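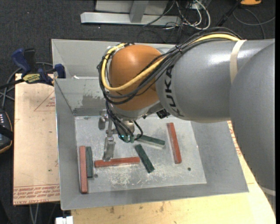 Brarnthorpe Bin Set: README and house rules

Hi! I'm Mahsa Naseri, and I look after this set. It holds 3,821 pick attempts with a KUKA arm and a two-finger gripper working over an open metal bin with red and green bars in it. Each attempt comes as a picture, a log, and a label. The other half of this README is the rules we work by at the cell, because people kept asking for them and I got tired of digging them out of old messages.

Last edited March 27, 2025.

What's in the folder

attempts/ has one subfolder per attempt. Inside each you get a still from the fixed camera, the joint log, the gripper log, and a small text file with the label.
sessions/ has one sheet per session, 61 of them. Whoever ran the session filled it in, so the handwriting-turned-typing varies a lot (Chukwuemeka writes paragraphs, I write three words and a smiley).
rules/ has the long version of what you're reading now.
tools/ has the loader and the label checker. The loader is called Ots. It's a short script and you can read the whole thing over a coffee.

Labels

We use four: picked, slipped, missed, and stopped. The first three mean what you'd think. Stopped means a person or the controller ended the attempt early, whatever the gripper was doing at the time. Please don't fold stopped into missed! Someone at Marketti did that with our first release and got a failure rate that made the arm look hopeless, and I spent a whole afternoon on the phone about it.

If two of us disagreed on a label, both are in the text file and the field called settled is blank. I left those in on purpose. Throw them out if they bother you.

Bars are logged by color and by length class, long or short. Color says nothing about weight, so don't train on it as if it did. I know it's tempting.

House rules at the cell

These are ours, written for one arm and one bin, and they sit on top of your site's own risk assessment and whatever standard applies where you work. They don't replace either one. If your safety person says something different, go with your safety person.

1. Hands stay out of the bin while the drives are on. Bars that end up touching a wall or lying against each other stay that way until the session is paused. A bar flat against the side is a hard pick and we want the hard picks.

2. The person running the session keeps the handheld controller within reach and doesn't lend it out. If you need to leave, stop the arm first and then hand over properly, out loud, with both people looking at each other. Feels silly for a week, then it's just how you do it.

3. Clamp the bin before you calibrate. We use a bar clamp at the corner. Push on the bin with the arm parked, and if it moves at all, clamp it again and start the calibration over. We lost session 16 to a bin that had crept sideways. The session is still in the set, flagged, in case anybody wants a nice example of drift.

4. Look at the cables before the first move of the day. Ours run along the outside of the arm and loop around the wrist, so the question is always whether there's enough slack for the wrist to turn and not so much that a loop hangs down into the bin. Jog the wrist slowly both ways with someone watching. If a loop catches on anything, retie it and log that you did.

5. First run with any new program goes at reduced speed, every time, including when you've "only changed one number." Especially then!

6. Fingertips come down to a set height above the bar before they close. Don't tune that height by eye in the middle of a session. Change it between sessions and put the new value on the sheet.

7. Don't sand, paint, or polish the bin. The scratches and scuffs on the floor of it are part of the data now, and a model that can't tell a scuff from a bar edge needs to find that out with us and not on your line.

8. Anything stopped by a person gets one sentence on the sheet saying why. "Didn't like the sound" is a fine sentence.

Known problems

Glare. The arm has shiny parts and some stills have bright streaks on it. We didn't correct for that.
Occlusion. The arm and its wires can hide part of a bar. The label checker won't warn you.
Gripper log gaps. Sessions recorded in July have short holes where the logger restarted. Ots fills them with blanks, never with guesses.
One cell only. Same bin and same arm throughout. If you're hoping for something that works on any bin anywhere, you'll need more than this.

Using it

Research and teaching are fine, no need to ask. Please don't use it as proof that a cell is safe. It's a picking set, and there's nothing in it about people near a robot. For commercial use, write to Chukwuemeka Ogundipe at the Wudanel desk, who handles the paperwork much faster than I do.

Version notes

Version 2 adds the session sheets, splits stopped from missed in the summary table, and fixes the joint order in the logs (sorry, that one was me). If you have the first version, delete it and pull again, since patching it by hand is more work than it's worth.

Found a wrong label? Send me the attempt number and what you think it should say. I go through the pile on Fridays.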